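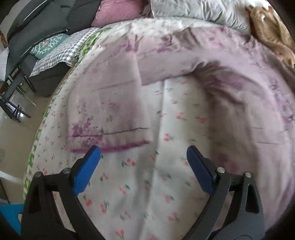 Why does bed linen shrink the first time it is washed?

Cotton cloth is pulled tight on the loom and again during finishing, and it dries in that stretched state. Water lets the yarns relax, so the cloth draws in, mostly along its length. Most of the shrinkage is over after the first few washes.

Household Textiles, Unit 2: Bedding
Tutor: Niamh Phelan
Notes updated February 17, 2026

Bring these notes to the practical. The swatch cards will be handed out there and should be kept in your folder.

Fibres

Cotton is the most common fibre for sheets. It takes up moisture well, can be washed hot and is strong when wet. It creases and is slow to dry.

Polyester takes up very little moisture, dries quickly and holds its shape. On its own it can feel clammy. It is usually blended with cotton to cut down on ironing. A blend will often pill, meaning that small balls of fibre form on the surface where it is rubbed. The polyester holds the balls in place, whereas on plain cotton they tend to break off.

Linen is stronger than cotton and stiffer when new. It softens with washing. Repeated sharp folding along the same line can crack the fibres, so linen in long storage should be refolded from time to time.

Wool is warm for its weight because the crimp in the fibre traps air. It felts if it is rubbed in warm water. Wash only where the label allows it.

Acrylic is used for blankets as a cheaper replacement for wool. It is light and washable but loses its shape if tumbled hot.

Weaves

Plain weave: each weft yarn goes over one warp yarn and under the next. Percale is a close plain weave. It feels crisp.

Sateen: the yarns float over several others before passing under. This gives a smooth face and a slight shine. Floats snag more easily than a plain weave.

Twill: the floats step sideways, giving a diagonal line. Hard-wearing, but heavier for a given yarn.

Thread count is the number of warp and weft yarns in a given area. A high figure does not prove that a sheet is good. Some sellers count each ply of a twisted yarn separately, which raises the number without changing the cloth. Look at fibre and weave first.

Printed and dyed cloth

In pigment printing the colour sits on the surface, held by a binder. It can rub off, and the printed areas may feel stiffer. Reactive dyes bond with the cotton itself and stand up better to washing. To tell whether a pattern is printed or woven, turn a corner over. A printed pattern is usually paler on the back. A woven one will show there with the colours changed round.

Washing

Sort by colour and by care label. Turn duvet covers inside out and fasten them, or smaller items will end up inside. For everyday cotton and blends we use a 40 degree wash in class. Do not pack the drum tight. Fabric softener leaves a coating which makes towels less absorbent, so it is left out of all our practical work.

Take the load out promptly and shake each piece before hanging. Blankets should be spread across two lines to share the weight.

Practical task

Work in pairs. Mark a square on each swatch with a laundry pen and measure it in both directions. Wash, dry flat and measure again. To find the shrinkage, subtract the new length from the old, divide by the old length and multiply by 100. Record warp and weft separately.

Write up your results on the back of the swatch card. Finished cards are due in April, before the unit on curtains and upholstery. Spare swatches are in drawer 29.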